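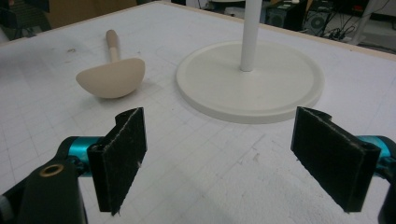 Which thickness of wool felt should I buy for a project bag?

Get the 5 mm if you want the bag to stand up by itself, and the 3 mm if you're going to sew it on a regular home machine.

I get that one in my inbox so often that I've moved it to the top of the page. Now for the rest!

Trernen Wool Felt, by the sheet and by the yard

I'm Mekdes Bogale, and I've been selling felt out of the back half of my sister's yarn shop for long enough that my car smells like sheep in the summer. Trernen is the felt I reach for myself. It's pressed wool all the way through, no polyester mixed in, and it comes in 3 mm and 5 mm. I tried carrying a cheaper blend for a while and kept getting calls from people whose coasters had melted a little under a teapot, so I quit carrying it.

The 3 mm is what most of you want. It folds without cracking, it takes a blanket stitch nicely, and a size 16 needle goes through two layers if you slow down at the corners. Bezawit (that's my sister) makes her pincushions from it and she has very strong feelings about which side faces out. I can't tell the sides apart, and I've stopped saying so.

The 5 mm is a different animal. I cut it with a rotary cutter and a fresh blade, three light passes against a metal ruler, and I don't try to do it in one push. Scissors will chew the edge. If you do end up with a fuzzy edge, run a disposable razor along it very gently – or leave it, I like it that way on a floor cushion. Sewing it is handwork as far as I'm concerned. Lensa Weldu, who teaches the bag class, punches her holes first with an awl and then goes through with waxed thread, and her seams look so much better than mine that I'm a bit sour about it.

Sizes and what's on the shelf

Sheets are 12 by 18 inches in both thicknesses. Yardage is 36 inches wide and I cut it to order, which means I can't take it back, so please get a swatch card first if you're fussy about color. There are 26 colors in the 3 mm. The 5 mm only comes in black, oatmeal, charcoal, moss and a brick red that looks orange on some screens. It isn't orange!

We had 1,030 sheets come in with the January shipment and the mustard went almost right away. More is on order from Mekonnen, our importer, and I'll put it back up when the boxes are in my hands and not before.

Swatch cards

Each card has a small square of every color, glued down with the name underneath. I only make 400 of them in a batch, because I glue them myself in front of the TV. The cost of the card comes off your first order of a yard or more, just type the code on the back of it at checkout.

Gluing it

For chair feet, drawer liners and that kind of thing I use Felico contact cement, thin coat on both surfaces, wait until it feels dry to the touch, then press. White craft glue soaks in and goes crunchy. Themis Michailidis wrote in to say he prefers hide glue for the insides of instrument cases, and he's done a lot more of those than I have, so take his word over mine there.

Washing

Cool water, a drop of wool soap, no wringing. Roll it in a towel and dry it flat. The black and the brick red let go of some dye the first time, so wash them alone. Please don't put it in the dryer unless you want a smaller, thicker piece of felt (Yeshi Yilma does this on purpose for slipper soles, and they're great).

Shipping

Sheets go flat in a stiff mailer. Yardage goes rolled, and the 5 mm will have a curl when you open it – hang it over a door overnight or give it some steam through a damp cloth. Orders over three yards go in a Grekik tube, and I'd love the tube back if you're local.

Page updated March 27, 2021. Prices are in the drop-down next to each color.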